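Powder sticking in the funnel — what do you all do?

43 shares | 14 comments

sidearm_sally
OK so I moved over to the prep room at Stultdale in July and most of what I do now is put white powder into small glass things with narrow necks. I thought I'd be good at this by now. I am not good at this! The powder goes down the cone fine for the first bit, then it bridges right where the cone turns into the stem and just sits there. Tap the funnel, nothing. Tap it harder and it all drops at once and puffs back up at you.

My bench is pretty simple. Black cloth over the tabletop, taped at the back along the wall, a tan cork ring to hold whatever I'm filling, and a clear acrylic rack for the other tubes. I went with black so I can see spills, and boy do I see them.

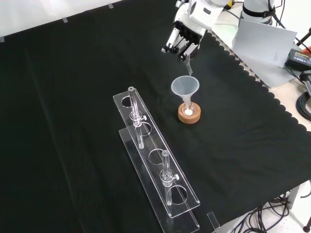 The funnel is just a frosted plastic one with a wide top. I like how light it is, but I'm starting to think it's the whole problem. By the time I'm done there's a coat of powder on the inside of the cone, and if I weigh before and after I'm short. On my last batch I started with 803 mg and a sad amount of that stayed on the plastic.

Do I switch to glass? Metal? Roll a piece of paper like my old boss did? I'd love to hear what people really use day to day, and please don't say "buy a glove box."

43 shares

bench_goblin
Static, static, static. Plastic funnel plus dry powder plus a winter building with the heat cranked and you've built yourself a little powder magnet. I went to glass years ago and never looked back.

mostlyglass
Seconding glass. Get one with a short fat stem, the kind they sell for solids. Those long skinny stems are for liquids and I don't know why anyone tries to push powder through them.

tapetaptap
Gonna disagree with both of you. Glass sticks too if the powder's fine enough, and now you've got a heavy funnel perched on top of a tiny neck waiting to tip over. I've broken more little flasks that way than I want to admit. Plastic is fine. Pour slower.

bench_goblin
"Pour slower" is not a fix for bridging though. You can pour one grain at a time and it'll still cling.

tapetaptap
It's a fix for dumping the whole lot in the cone and then wondering why it's plugged, which is what I see every new person do. Tilt the tube, let it trickle, roll it a little between your fingers. If you keep the cone almost empty it never gets the chance to bridge.

orchard_lab
Weighing paper! I don't own a powder funnel. Crease the paper, slide it into the neck, lift the back end. For really narrow necks I roll it into a tube so the powder never touches the joint. Costs next to nothing and you toss it after, so there's nothing to wash.

Question for sally — is the neck you're filling a ground one? Because if so, powder on that joint will drive you nuts later.

sidearm_sally
Some are ground, yeah, and the others are little plain vials. And you're right, I've already had one joint go gritty on me :( I ended up wiping the neck with a twist of tissue, which got lint in there, so then I got to start over.

I tried tapetaptap's trickle idea this afternoon with the same old plastic funnel and I do think it's calmer. Still some cling up around the rim. I've also got a thin clear tube I can go in with, so the powder starts farther down the cone instead of skating around the top. Adding one more of the bench.
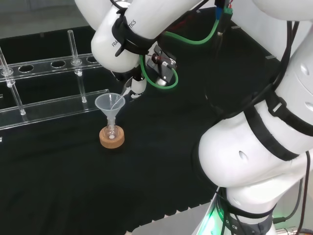 mostlyglass

If you're feeding in from a narrow tube anyway, I take back part of what I said. A wide cone is only there to catch a sloppy pour. You could go down to the smallest funnel that fits and have a lot less surface for stuff to sit on. My small one is a Damgaard, stainless, wide stem, and it lives in my drawer where no one can borrow it.

Also, what's under the cloth? A cloth with any give to it makes a cork ring rock a bit. I put mine straight on the bench with a tray around it.

quietfume
I like the cloth, sorry. White powder on a pale tabletop is invisible until you lean your sleeve in it. My only gripe is that fabric holds on to whatever you spill. You can't wipe it, you can only shake it, and please don't shake it in the room. A black plastic tray gets you the same contrast and rinses off in the sink.

bench_goblin
A black PLASTIC tray. So we're back to static.

quietfume
Ha, fine. I wipe mine with a damp cloth first and let it dry. Has worked for me for ages and I'm not changing it now.

And before anybody brings up an ionizer, we have one at Skerkov and I can't tell if it does anything. Some days it seems great. Other days the powder jumps off the spatula exactly like it did before.

orchard_lab
For the short weight — why not weigh the flask instead of the tube? Tare it empty, stopper and all, fill it, weigh it again. Then whatever's stuck to the funnel is waste but at least your number is true. I did one last month where I put in 14 mg extra on purpose and still landed under, so now I trust the flask and nothing else. If you use a stir bar, drop it in before you tare or you'll be subtracting it in your head at five o'clock.

sidearm_sally
Oh, weighing the receiving end is so obvious and I've been doing it backwards this whole time. Did two that way before I went home. One came out at 406 mg and I wrote it down and didn't have to feel bad about the funnel at all.

I'm going to order a short fat-stem glass one and the metal kind too and just try them side by side. For now I'm staying with the plastic, but I push the stem well down inside the neck before anything goes in, and that has kept the joint a whole lot cleaner than letting it perch up top. 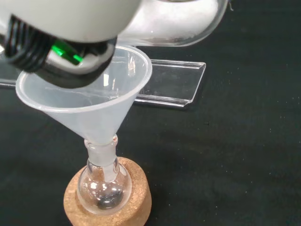 Plastic funnel with the stem down in the ground-glass neck.

tapetaptap
Stem down in the neck, yes. Just leave a little gap so air can get out while the powder goes in. If the stem seals against the glass you get that burp that throws everything back up the cone. I slip a folded strip of paper in beside it. And when you lift the funnel out, go straight up, no wiggling, or you'll paint the joint on the way.

Let us know how the metal one does. The Plorham catalog has a wide-stem one I keep almost buying.

14 comments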